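3.2 Coding of witness reports

The Tratgate file holds 400 written reports of unexplained lights, most of them sent to a local newsletter by residents of Mokton and Vorkdale. Each report was split into statements, and each statement was coded for shape, motion, sound and duration using the scheme of Figueiredo, with 2 changes. First, "hovering" and "stationary" were merged, as witnesses used the words interchangeably. Second, a separate code was added for claims of contact, which the earlier scheme had placed under "other".

Reports were coded blind to place and month. Dalva Andrade coded the full set; a second reader coded the January reports alone. Disagreements were mostly over duration, where phrases such as "a good while" were common – these were left uncoded. Where a witness had written more than once, only the earliest letter was kept in the main analysis.

Accounts naming a known investigator or lecture were flagged, so that the effect of prior exposure to UFO material could be tested in Section 4.
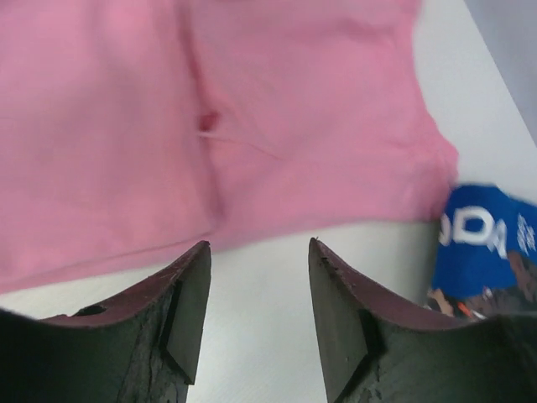
Figure 2. Pink fabric on a white surface.

The flag was applied on the text of the report only. It therefore misses witnesses who had attended a talk but did not mention it, and the exposed group is likely to be undercounted. Later interviews were not used to correct the flag, given the long gap between the sighting and the interview in many cases.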